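We use cookies to improve your experience on this site. By continuing to browse you accept our cookie policy. Accept | Manage settings

Lindholm swimming baths to reopen with longer hours and new towel service

Jul 21, 2025

The public baths at Lindholm will reopen to swimmers next month, following the completion of repairs to the main pool hall and the changing rooms. The building has been closed since January, when an inspection found that water was getting in through the roof above the shallow end.

The town council approved the final stage of the work at its meeting last week. The roof covering has been replaced along the whole length of the hall, and the old heating pipes beneath the poolside benches have been taken out. New pipes have been laid under the floor of both changing rooms. The contractor, Tosier, has also renewed the lighting over the water and repaired the tiles in the learner pool.

The baths will be run by Gesport, which already manages the sports hall on the same site. Under the new agreement the company will be responsible for staffing, lessons and day-to-day cleaning, while the council remains the owner of the building and will continue to set the price of a standard swim. The agreement runs for five years and may be extended by a further two.

Opening hours will be longer than before the closure. The main pool will open at 6.30 in the morning on working days and will close at 9 in the evening. Early sessions will be kept for lane swimming. The learner pool will be available to schools until the middle of the afternoon and to families after that time. A quiet session, with the music turned off and the lights lowered, will be held once a week.

Swimming lessons will begin again in the second week after reopening. A total of 517 children were enrolled when the building closed, and their places have been held. Parents have been asked to confirm by letter or at the front desk whether the place is still wanted. Places that are not confirmed will be offered to those on the waiting list, which now stands at 135. Adult beginners' classes will follow in the autumn.

Season tickets that were valid at the time of the closure will be extended by the number of days lost. Holders do not need to apply, but should bring the old ticket with them on their first visit so that a new card can be issued. Refunds remain available to those who have moved away or who no longer wish to swim.

The council has also confirmed that the number 8 bus will once more stop outside the main entrance. The stop was moved to the far side of the car park while the scaffolding was in place - a change which drew a number of complaints from older residents. The car park itself will have 40 spaces for bath users, free of charge for the first two hours.

One new feature is a towel service. Visitors will be able to hire a bath towel at the front desk for a small charge and leave it in a bin by the exit. Gesport has ordered over 200 towels for the opening weeks and will review the number once demand is known. Washing will be carried out off site by Trekine, under a separate contract. Swimmers may still bring their own towels, and the charge will not apply to school groups. 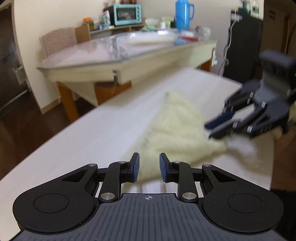
Hiring a towel should have been included in the price of a swim, one resident told the council during the public part of the meeting, adding that families with several children would find the extra cost hard to justify. The same speaker welcomed the longer hours and asked that the evening closing time be kept through the winter.

In its written reply the council stated that the charge would cover washing costs only and would be looked at again after six months. It did not rule out a reduced rate for families. The closing time will also form part of that review.

Bookings for lane swimming and family sessions open one week before the baths do. They may be made at the front desk of the sports hall or by telephone. Full prices are on display at the library and at the town hall.

Sign up to our newsletter for local news delivered to your inbox. You can unsubscribe at any time.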